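## Section 4: Your first soak and wash

Good, you've got the Lulari out of its box and levelled, and now comes the fun part! Hand-knits, loose weaves and mesh all do beautifully in this tub once you know its habits, and after two or three goes you won't need these pages at all.

### Before you start

- Fill the tub from the cold tap only. The heater does the rest.
- Check that the drain hose is pushed fully onto the grey elbow (see Section 2 if yours came with the Wesdale adaptor).
- Do up zips and hooks, and take off any brooches. A single open hook can pull a ladder through a whole sleeve.

**Caution:** Never run the heater with the water below the MIN line. The cut-out will trip, and you'll have to wait for it to cool before it resets.

### Soaking

1. Turn the dial to SOAK and let the water warm up. The green light goes steady when it's ready.
2. Add wool wash. One capful is plenty for a jumper, and half a capful will do for a scarf or a lace shawl.
3. Swish it through with your hand (this is oddly satisfying).
4. Lower the garment in flat and press it gently until the air bubbles stop coming up.
5. Leave it for 15 minutes with the lid on. Thick cabled pieces can stay in for up to 100 minutes, and they come out wonderfully soft.

**Note:** Some colour in the water is normal the first time, especially with deep purples, reds and navy. If the water is still strongly coloured on the second soak, wash that piece on its own from then on.

### Washing

1. Turn the dial to GENTLE. The paddle moves slowly, about as fast as you'd stir a pot of soup.
2. Let the cycle finish by itself. It runs for six minutes.
3. Drain, refill with cool water and run RINSE.
4. Repeat the rinse if you can still see suds.

Older pieces deserve a bit of extra kindness. If you've got a 1970 crochet vest from the op shop, or anything with a mend in it, put it inside the zip bag and skip the paddle altogether. Soaking alone will shift more dirt than you'd expect!

### Lifting out and pressing

1. Slide both hands under the garment and bring it up in one bundle. Don't lift it by the shoulders or by one corner.
2. Let it drip over the tub for a moment.
3. Lay it on a dry towel, roll the towel up like a Swiss roll and lean on it with your forearms.

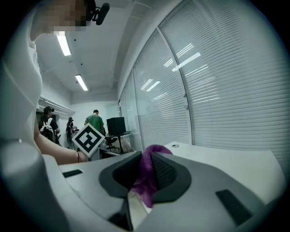
4. Unroll, move the garment to a second dry towel, and do it again if it's heavy.
5. Spread it on the Derkusar rack, nudge it back to its proper measurements and leave it out of direct sun.

**Note:** Open knits can grow while they dry. Measure across the chest and down the back before the first soak, and jot the numbers on the card in the lid pocket.

### If something isn't right

**Error 165:** the drain is blocked. Switch off at the wall, pull out the lint cup, rinse it under the tap and refit it until it clicks.

**Error 542:** the lid isn't seated. Lift it off and turn it clockwise to the stop.

**Garment feels sticky:** too much wool wash. Run RINSE twice with nothing added.

For felting on purpose, which is a whole other joy, go on to Section 5.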